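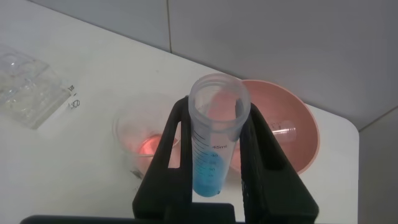

Graduated plastic tube, 45ml mark visible

The Ovena Letters is a history book by Assunta Cattaneo, 302 pages, published by Pellegrini. Covers 2 winters of a mountain field hospital, told thru letters of the surgeon Mirko Piras and his orderlies. 16 chapters, maps at the back.

Reception - mostly good. Reviewer Delia Gallardo liked the supply chapters, found the ending rushed. Cosimo Mancuso disputed the dating of 7 letters; a later printing moved four of them.

Translated by Nhàn Lò. Paperback in October, with a new foreward and no index.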